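Two Arms on the Sorting Bench: Automation in the Returns Room at Latuheru
Project report, Work and Technology course
Sunday, September 20, 2020

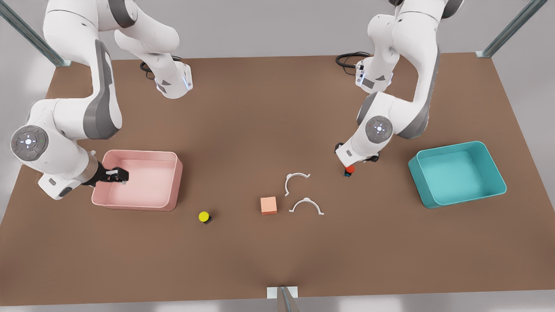

1. Background

Latuheru is a parts distributor that ships small hardware to repair shops. When a shop orders the wrong clip or switch, it sends the part back, and the part goes to the returns room. Until last year all of this was sorted by hand at four benches. The company then replaced one bench with a two-arm sorting station, supplied by Zandon, and later a second.

Our project looked at what this did to the jobs in the room. We did not try to judge whether the station is a good product. We wanted to know what people did before, what they do now, and what they think of the difference.

2. How we worked

We visited the returns room on 2 days and watched both the manual benches and the station. We also talked to the staff on the day shift and read the training sheets they are given. The company let us use its setup simulation, called Stastard, in which a new layout is tried before it goes onto the floor. We spent most of one afternoon in it with the person who does the layouts.

We agreed not to use names in the report. Quotes are from our notes and may not be word for word.

3. The work before

A sorter at a manual bench opens a bag, reads the slip, looks at the part and puts it in a bin. Pink bins are for parts that go back to stock and teal bins are for parts that need checking. Sorters told us the hard part is staying careful late in the shift. Small parts of the same type look alike, and a clip with a bent tab is easy to miss.

The target for a manual bench was 304 parts per shift. Most people said they could reach it, but that wrists and shoulders hurt by the end of the week.

4. The work now

At the station, a person opens the bags and lays the loose parts out between the bins. The arms pick them up. Each arm has a gripper with two fingers and works its own half of the table, so a part on the wrong side has to wait or be moved by a person. Round parts, cubes and buttons are fairly simple for the grippers. The C-shaped clips cause more trouble because they can be gripped in several ways and some of those ways let the clip turn.

We saw three kinds of tasks that did not exist before:

Laying out. The parts must not touch each other. Sorters said this took some getting used to, as they used to tip everything into a pile.

Clearing stops. When an arm stops, the person at the station checks the cause, clears the part and restarts. The training sheet has a page on this, but most people learned it from a coworker.

Layout changes. Bin positions and pick points are set in the simulation first. Only one person on the day shift is trained for this. When that person is out, the layout stays as it is, even if the mix of parts has changed.

5. What people told us

Opinions were mixed. Several sorters were glad to have less reaching and said their shoulders felt better. One said, "I go home less sore, but I don't feel like I did anything." Another missed talking across the benches, since the station is louder and stands apart from the others.

Pay was the topic that came up most. Clearing stops and laying out parts are not listed in the job description, so they are paid at the same rate as before. The sorters think this should change. The shift lead agreed that the description is out of date and said a new one was being written.

No one was let go when the stations came in. Two people moved to packing, and one of them told us it was not her first choice.

6. The Mistus line

For comparison we read a short account from Mistus, a smaller firm in the same business that tried one station and kept its manual benches. There the sorters take turns at the station, changing every 86 minutes. Latuheru has fixed places. We asked the sorters about taking turns and most liked the idea, though two preferred to stay at a manual bench.

7. Limits

We saw only the day shift, and the night shift is said to work differently. We had no figures on injuries. The people who agreed to talk to us may also be the ones with stronger opinions.

8. Suggestions

Put the new tasks into the job description and review the pay with it.
Train a second person on each shift to do layouts.
Try turns at the station for a month and ask the sorters afterward.
Add the clip problems to the training sheet, using the notes the sorters already keep by the bench.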